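Subscribe to the Grirkville Letter. One email a week, unsubscribe whenever you like.

The guest room problem

My mother-in-law is coming for 15 nights, a number she announced by postcard. We have a guest room in the sense that we have a room, and guests have been known to go into it and come out with a sore back.

I asked readers in March what makes a spare room bearable, and I've finally read the replies.

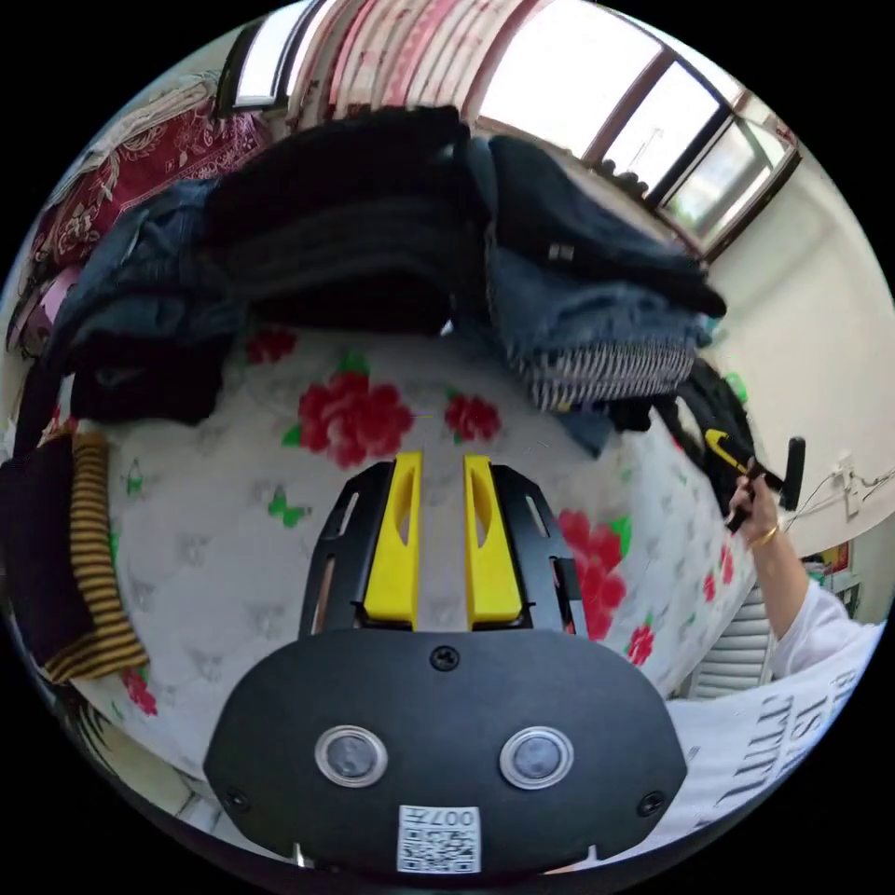
HOME & HABITS

Most of you want a lamp you can reach lying down. Elsie Tunstall wrote two pages on this, one of them about a single lamp in Ohio that she has not forgiven. Yasir Mohmand asks only for an empty drawer, and says that in 17 years of visiting his brother he has never been given one – the drawers are full of cables.

Then there's bedding. People feel strongly about flowers. Zubaida Ghauri sleeps badly under plain gray and thinks hotels have a lot to answer for. Albertina Coelho would like fewer cushions, or at least some guidance on where they go at night.
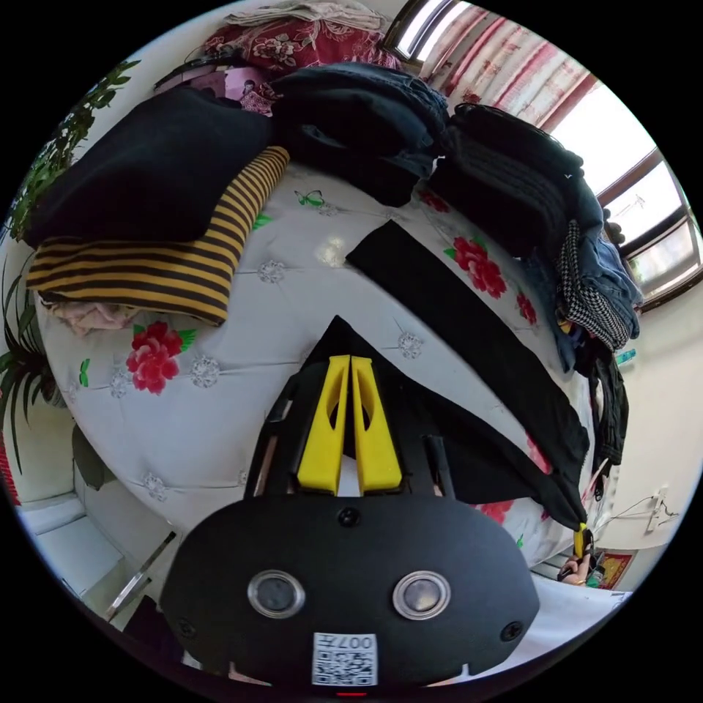 I side with Albertina. I once stayed with a couple who kept so many that I slept beside them as if they'd booked first. Nobody's feelings were hurt, but I did apologize to a bolster.

As for our own room, the exercise bike has gone to the garage and the wifi password is on a card by the door. My mother-in-law has since written again. She is bringing her own pillow, and would like to know what we've done with the bike.

41 shares | 15 comments

Recent items
Phúc Vi on soup for one
The drawer where batteries go
Who borrowed my ladder?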